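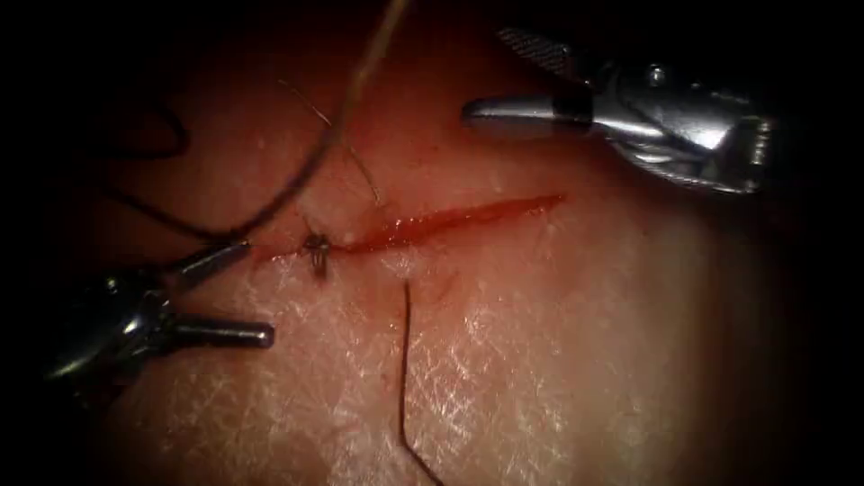 Nightly export from Urside stops before end of collection

Home Tickets Knowledge base Status Sign in

Status: Resolved
Priority: 2
Component: Export service, Ondberg connector
Reported by: Library systems, Zaidi

Problem

The nightly export job copies the surgical training collection from Urside to the Pernow file store. The collection holds 2,170 items. The job starts at 1:30 a.m., reports "completed" and exits with code 0, but only 1,000 items are in the target folder the next morning. No errors in the job log. Same result when the job is started by hand.

Expected: all items copied, or a non-zero exit code.

Checks done before opening the ticket

- Free space on the Pernow volume: fine.
- Service account can read every item in the collection when opened one by one.
- Target folder emptied and job run again: same count, same items.
- Connector restarted. No change.

Update 1 – support

A count that lands exactly on 1,000 points to paging. The connector asks Urside for a list and gets one page back along with a token for the next page. Please set the log level to debug in the connector settings, run the job once by hand and attach the log.

Update 2 – reporter

Log attached. There is one list request and no second one. The next-page token is present in the response.

Update 3 – support

Confirmed. The connector drops the token if the collection name contains a space. Rename the collection with an underscore, or install the February patch. We suggest the patch – renaming breaks saved links.

Update 4 – reporter

Patch installed, service restarted. The job now gets past the first page but stops at 1,345 items. Log ends with "request timed out" and the exit code is still 0. The last item listed opens normally in the Urside viewer.
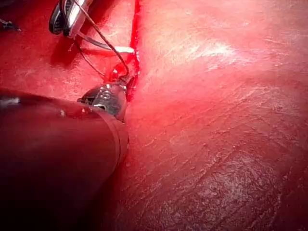
Metal instrument tip directed toward tissue; shaft at lower left.

Update 5 – support

Different fault. The list request has its own timeout, separate from the copy timeout, and the patch resets it to the default of 5 seconds. Set list_timeout to 60 and leave copy_timeout alone. The wrong exit code is logged as a separate defect.

Update 6 – reporter

Timeout changed. Manual run finished with 2,170 items in the target folder. Checksums compared against Urside, no differences. The scheduled run gave the same count.

Please keep us on the notify list for the exit code defect. Our monitoring reads the exit code only.

Update 7 – support

Added. Closing this ticket.

Contact support | Terms | © Ondberg | Back to top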